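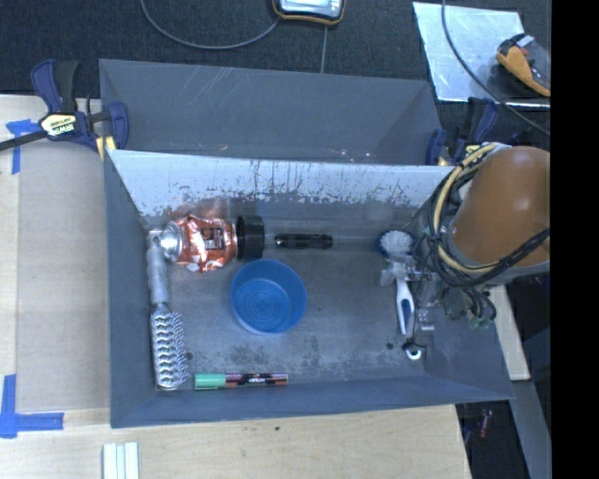
# Julus Bin-Picking Station

The Julus is our tabletop picking station, made for shops and small warehouses that handle a bit of everything and never quite the same thing twice. It's the one most visitors to the Ledusska showroom ask to see first, and we're always happy to run it for you – as many times as you like, with our items or with yours.

## What it does

You tip a mix of things into the bin, and the arm picks them out one at a time and sets them wherever you've told it to. We keep the demo bin stocked with ordinary household odds and ends, the sort of stuff that gives picking machines a hard time: a blue plastic bowl, a white dish brush, a hairbrush, a marker, a crushed soda can. Round things roll, shiny things confuse cameras, and a crumpled can has no good side to grab. If you're going to buy a picking station you ought to watch it deal with a few of those before you sign anything, and we'd much sooner you saw a missed pick in our showroom than on your own floor.

## What's in the box

- Arm and two-finger gripper
- Shallow gray bin with sloped walls
- Control box and cables
- Overhead camera and stand
- Printed setup guide, 58 pages, with plenty of drawings

The station weighs 106 pounds packed, so please have a second pair of hands ready on delivery day. Any sturdy table will do, and ordinary bar clamps will hold the bin in place. Mark the bin's position with painter's tape once you're happy with it. You'll be glad of those marks the first time somebody takes it away for cleaning!

## Come and see it

Our next open day is 11/8/25 at the Fontana showroom, on the Mullberg Road side of the building (the door with the green awning, next to the loading dock). There are 4 demo sessions and room for 40 guests in all, so do write ahead if you can. Coffee is on us, and there's parking in back.

Please bring your own items. At the July open day we had everything from bagged screws to a garden glove, and it made for a much livelier afternoon than our own bin ever does. Keep each item small enough to hold comfortably in one hand, and leave glass and anything leaky at home. Children are welcome as long as they stay behind the line with a grown-up while the arm is moving.

## Ordering

Stations are built to order, and we'll give you a delivery date with your quote. Spare bins and gripper fingers are sold separately and usually ship the same week. If you come to the open day and decide to order within the month, we'll include a spare bin at no charge – just mention it when you write to us.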